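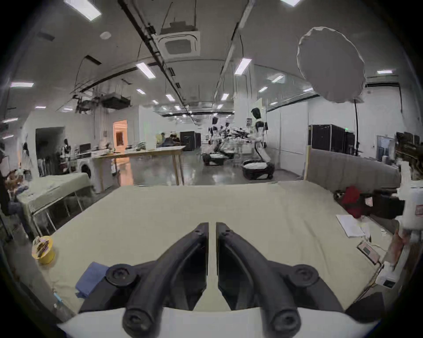

**Household Guides: Clothing and Linens**

# How to Prepare Used Clothing for Donation

Residents of the Vallport district may donate used clothing at any of the six collection points operated by the Oravec Textile Exchange. Items that arrive clean, dry, and folded can be placed on the shelves the same week. Items that do not meet the standard are sent for fiber recycling.

Set aside one evening for the work. A bag of mixed clothing generally takes less than an hour to prepare once the laundry is done.

## Before you begin

You will need:

- a flat surface, such as a table or a made bed
- clear bags, no larger than 36 liters
- masking tape and a marker
- a lint roller or a soft clothes brush

Wash every item according to its care label and let it dry completely. Do not use scented dryer sheets. The Exchange cannot accept clothing with a strong fragrance.

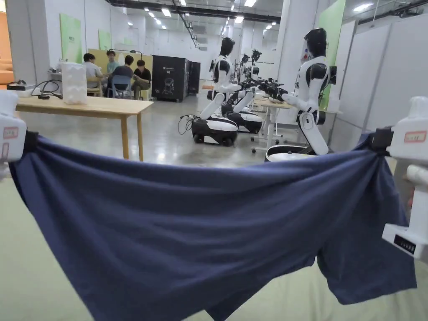
*Pristdale, September 10, 2025.* The Pristdale collection point has moved to the lower level of the Sulmont Building. Donors should use the side entrance on the parking lot. Opening hours are unchanged, and the November schedule will be posted at the door.

## Step 1. Inspect each item

Hold the item up to a window or a bright lamp. Check the collar, cuffs, underarms, and seat for stains or thin fabric. Close every zipper and fasten every button. A missing button is acceptable if a matching spare is pinned inside the garment.

Turn out all pockets. Coins, tissues, and keys are the items most often found at the sorting desk, and the Exchange keeps keys for 98 days only.

## Step 2. Sort by type and size

Make separate piles for adult tops, adult bottoms, children's clothing, and household linens. Within each pile, put like sizes together. If a size label has faded, write the size on a strip of masking tape and attach it to the inside of the neck or waistband.

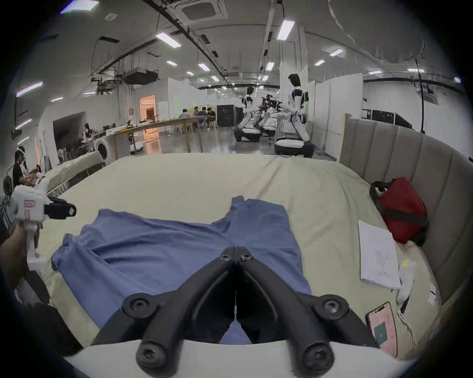 Shirts should be folded in thirds lengthwise and then in half, with the collar facing out. Trousers and shorts are folded once along the center seam and then in half again. Sweaters must not be placed on hangers, which stretch the shoulders.

## Step 3. Bag and label

Place the heaviest items at the bottom. Press out the air, tie the bag loosely, and write the type and size range on a strip of tape across the front. Do not mix shoes with clothing.
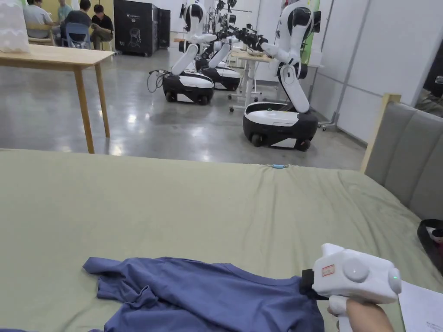
## Step 4. Deliver the bags

Bring the bags to the counter during opening hours. Bags may not be left outside. A receipt is available on request and should be requested at the time of delivery.

Donors with more than ten bags should call ahead so that a cart can be made available.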